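Notebook, Ferncombe bat workshop
February, entry 4

Work resumed on the maple blanks at 9.15. The lathe was levelled before use and the tool rest reset to the height agreed in the previous entry. Two blanks from the Bukach delivery were rejected on grain slope and returned to the rack with red tape on the knob end. The remainder were weighed, marked and passed for turning.

The Tenedau profile was cut first. The barrel came out slightly full at the shoulder, and the template was checked against the master before any more wood was removed. The template is worn at that point. A replacement is to be cut from sheet before the next batch, and the old one should not be used for league orders in the meantime. Practice bats may still be turned from it.

The Bai profile gave no trouble. The handle is thinner than our usual pattern and colleagues are asked to reduce the feed over the last part of the taper. Chatter marks on the first piece were sanded out, but the finish there is poorer than it should be and the bat has been put with the seconds.

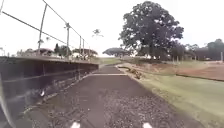 Reading time: 2 min

Batting tee trials were held over until the afternoon. The maple bats were compared with the ash bats from the winter stock, using the same balls and the same tee height. The running total of recorded strikes now stands at 2,476, of which 1,185 were taken with ash. Sting in the hands was noted on the maple when the ball was met near the label. The ash was more forgiving but showed flaking on the face after the second session.

Lacquer: one coat applied at 16.30, second coat due after 30 hours. The drying cupboard door does not close fully and has been wedged. Request for a new catch entered in the repairs book.

To do: cut shoulder template; reweigh the Bai seconds; ask Bukach whether the next delivery can be graded before dispatch. Cupping depth on the Tenedau bats still to be settled.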